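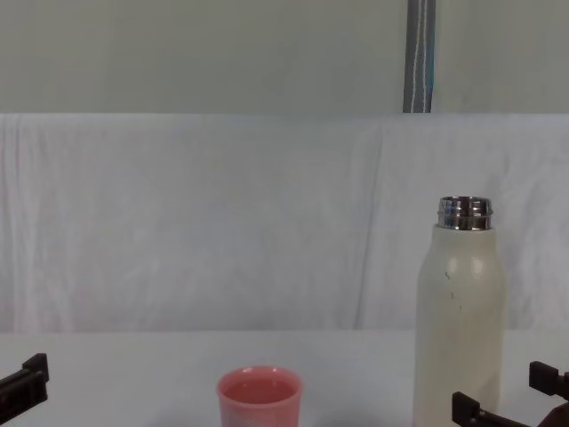 Vilon Insulated Bottle, 2 cup sizes
by Drirkudov

Item no. 184
Status: in stock, ships from our Grindale warehouse

The Vilon is a simple bottle for people who drink tea, juice or water away from home and do not like to buy a new paper cup every day. We have sold it since the first year of our shop and it is still the bottle that customers order again for their family.

The body has double steel walls with vacuum between them. Hot tea which you fill at breakfast is still pleasant to drink at lunch, and in summer a cold drink stays cold for roughly 7 hours, also when the bottle stands in the car. If you put fruit drinks inside, please rinse the bottle on the same day. The steel does not take the smell, but the silicone ring in the cap can take it when it waits too long.

Many customers ask us why the opening is not wider. We tried a wider one with an earlier model, and it was easy to fill but poured too fast, especially for children and for older people with weak hands. The present opening takes small ice cubes and a normal bottle brush, and the drink comes out in a calm stream.
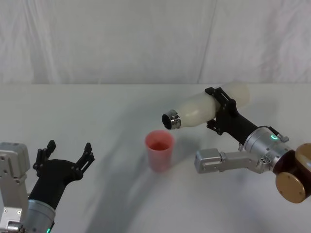

Technical data

Weight when empty: 149 g without cap
Walls: double, stainless steel
Outside: matte powder coating
Ring: food silicone, can be changed
Cap: screw cap, closes with two turns
Carbonated drinks: not suitable

Cleaning and care

Wash the bottle by hand with warm water and a little dish soap. Please do not use the dishwasher, the coating becomes dull from the strong detergent. Take the silicone ring out of the cap once a week, for example on Sunday, and let it dry separately. For brown tea marks inside, fill the bottle with warm water and one spoon of baking soda, leave it overnight without cap and rinse well in the morning.

Do not put the bottle in the freezer or in the microwave. Milk and baby food should not be kept in it for many hours.

What is in the box

Bottle with cap, one spare silicone ring and a printed sheet with the care instructions. The cleaning brush is not included and must be ordered separately.

Goes well together with

The Lương tea strainer hangs in the opening of the Vilon and can be removed when the tea is strong enough. It is made for the present model only and does not fit the older wide one.

Delivery and returns

Orders which we receive before noon leave the warehouse on the same working day. An unused bottle can be sent back in its box. For a bottle with damage from transport, write to us with your order number and we will send a new one without extra cost. Spare caps and rings are available also for the older models, please ask before you order.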